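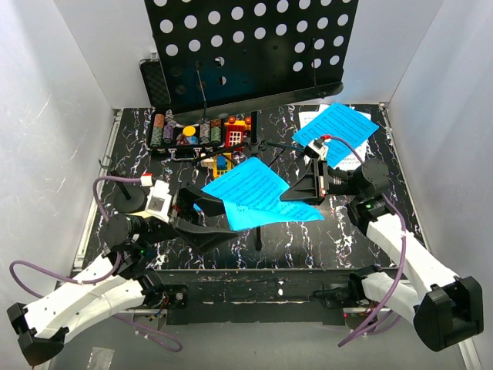 Wunach cell, both arms on the front rail, music stand and blue sheets on the table.

Wunach, notebook, December, started just after two in the afternoon

A long session on the cell today, and a pleasant one on the whole, so I'm writing it up while the tea is still warm. The left arm had been dropping its wrist camera again. It has done this on and off since we came back from Sturnulley, always with the arm well over to one side, and I had more or less decided it was the camera itself. Swapped it with the right one to be sure - the fault stayed on the left, so I owe the camera an apology.

That leaves the purple cable. It loops out over the left edge of the table and comes back down round the white part of the arm, and I think the loop is simply too tight when the wrist turns fully in. I've reseated the plug at the camera end and given it a bit more slack. The right-hand cable I left well alone, as it has never given us a moment's bother.

Ran the Pamness sweep afterwards, 8 passes, no dropouts. Before this the log had 1,142 missing frames over the morning, nearly all in the last third of the wrist travel, which fits.

While I was at it I redid the gripper zero on both sides. Left had wandered to 2,155 on the encoder and wants to be nearer the middle of its range, so I closed the fingers by hand, set it and saved it. Please don't press save again without the fingers shut, or you'll be doing it all over like I was in the autumn!

Joint hours on the left are now more than 4,000, so the wrist motor is due its regreasing. The Mofokeng grease is in the top drawer, the small tub, and a little goes a very long way.

Still to do: tidy the little bundle of coloured wires near the left mount, which I keep catching with my sleeve, and go over the mount bolts on the rail. I'd also like to leave the sweep going overnight before anyone calls the cable cured - I've been caught out by that one before. Spare cable is on order in case.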